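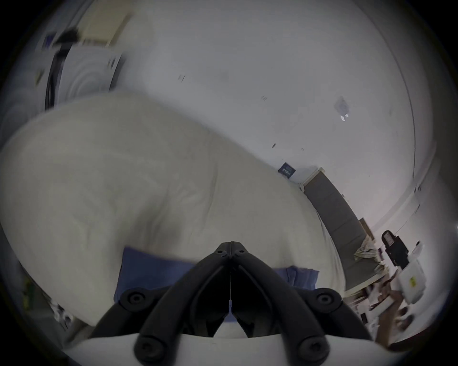

The guarantee that you pay for yourself

Three readers have now forwarded me the same brochure, so I suppose it's time to deal with it. It comes from an outfit called Tindano, it is selling furnished one-bedroom apartments in a building called the Allard, and the words "guaranteed 6 percent net" appear on nearly every page, including the one with the floor plans.

The pitch goes like this. You buy an apartment. Tindano rents it back from you on a master lease, finds the tenants, changes the sheets, fixes the dishwasher, and sends you $1,147 on the first of every month whether or not anybody is living there. You do nothing. The brochure is very proud of how much nothing you do.

I've been reading offers of this type since before most of them had websites, and I would like to go slowly over what the word "guaranteed" is doing in this one.

Start with who is making the promise. The brochure says Tindano. The sample lease, which Kumudini Dissanayake was kind enough to scan for me after her sales appointment, says something a little different. The tenant named on the lease is a separate company, Tindano Stays, formed for this building. The lease describes no deposit and no parent company standing behind it. I asked the sales office what assets Tindano Stays has. I was told it was "fully backed by the strength of the portfolio." I asked which portfolio, and was promised a call back from a Mr. Lindgren.

Rafferty Lindgren did call, to his credit. He was pleasant and well prepared. He told me 188 apartments are already under this arrangement across the company's buildings and that no owner has missed a payment. I have no reason to call that false. But the oldest of those leases is still inside its guarantee period, so the record he's offering covers only the stretch when payments are easiest to make.

Easiest how? Look at the price. Tindano sets both the price you pay and the rent it pays you back. A seller who adds a fat margin to the price on day one can hand that margin back to you in monthly pieces and call it rent. You would be getting your own money returned, and paying income tax on it as it arrives. If you borrowed to buy, you'd be paying interest on it too.

I can't prove that is happening at the Allard. I can say that the asking prices there are well above what plain resale one-bedrooms a short walk away have been listed for, and the only explanation in the brochure is "premium furnishings." Go price a bed, a sofa and a set of towels. Buy good ones. See how far you get. 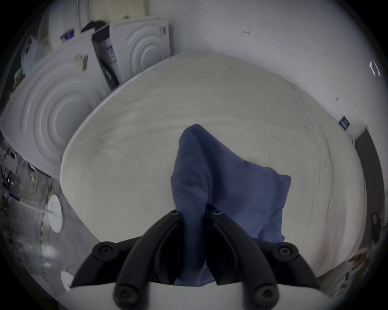 The guarantee runs for 3 years. After that, in the language of clause 11, rent will be "reset to reflect prevailing market conditions as determined by the Tenant." Read that twice. The party paying the rent decides what the rent is. If you disagree, you may end the lease on six months' notice, at which point you own a furnished apartment in a building full of other owners who have had the same idea at the same time.

There is also the word "net." When a brochure says net, ask what has been taken out to get there. In the sample lease, the tenant covers cleaning, routine repairs and marketing. The owner covers property tax, building insurance, association dues, special assessments, and something called the refresh contribution, which replaces furniture at intervals chosen by (you guessed it) the tenant. There's no cap on it. So the 6 percent is net of Tindano's costs. It is not net of yours.

Hedvika Machala, who wrote to me after my column on condo reserves, bought into an arrangement much like this one from a company called Fander. It wasn't in the same city and I don't want to suggest the two firms are connected. Her payments came on time right through the guaranteed period. Then the reset letter arrived, and the new rent did not cover her mortgage. She tried to sell. The buyers who came to look had only one question, which was what the place earned, and she had to answer it truthfully.

"I thought I had bought real estate," she wrote. "I had bought a contract with an apartment attached."

I think she has it right, and it's the part I'd most like readers to hold on to. Lenders noticed some time ago. A couple of mortgage brokers I spoke with said they value this sort of unit as an ordinary apartment and ignore the guaranteed rent completely. One of them, Ragnvald Tveit, said he tells clients to get their own appraisal before they sign anything, from an appraiser who has never heard of the seller. If the number comes in far below the contract price, the gap is what you're paying for the guarantee.

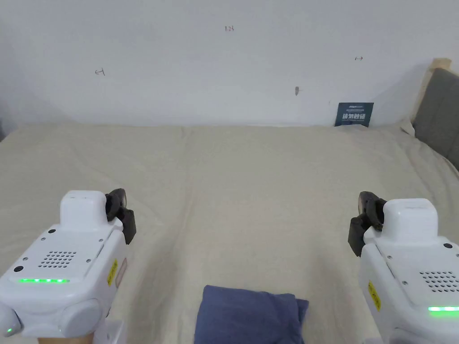 Now for the other side, and there is one. Mio Higuchi, who owns two units through a similar plan and is happy with both, thinks I am being a grump about this. Her argument is that plenty of people have no wish to be landlords. They've got jobs. They don't want a phone call over a leaking faucet on a holiday weekend, and they'll accept a lower return to avoid one. That's fair. I have no quarrel with paying for a service when the bill is printed where you can see it. A normal property manager charges a percentage, you can look it up, and you can fire them next month if they're no good. With a master lease the fee is buried in the price and the rent, and firing them takes half a year.

She also pointed out that the rent check does not bounce around with the seasons. True again. Neither does the payment from a savings account, and the bank doesn't ask you to replace its couch.

What would change my mind? An actual escrow account would help, with the full guarantee sitting in it, held by somebody independent, and a statement each owner can ask to see. I put this to Mr. Lindgren. He said the structure was "under review" and that early buyers would benefit from a launch discount ending in December. I didn't find those two halves of the sentence very closely related.
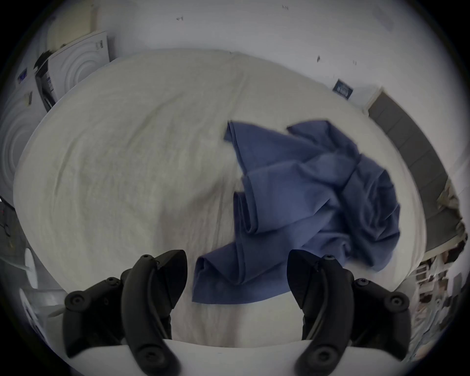 Blue cloth on a bed with an off-white sheet.

If you are going to a presentation anyway, and I know some of you are, bring a few requests and watch what happens to the mood in the room. Ask for the full lease and take it home. Ask for the last set of accounts for the company named as tenant on it, by its exact name. Ask what an apartment in one of their older buildings has resold for, to a buyer who wasn't also being offered a guarantee. Ask what occupancy they need to break even on your rent, and what it is today in the buildings already open. I asked that last one by email and by phone. The email was answered with a link to the brochure.

Don't pay a reservation fee to "hold the unit while you think." Kumudini was told hers would be refundable. The form she was handed said it would be refundable less administrative costs, and left the line for administrative costs blank. She left the pen on the table and went home.

On another subject, several of you asked about the Tóth parcel and whether the rezoning is dead. As far as I can tell it has only been pulled from the calendar, and the applicant's attorney isn't returning my calls. I'll keep trying. And if you own in a rent-back building that is past its guarantee period, good experience or bad, please send me the reset letter. I would like to see what "prevailing market conditions" came out to. I'll black out your name and unit number before I quote any of it.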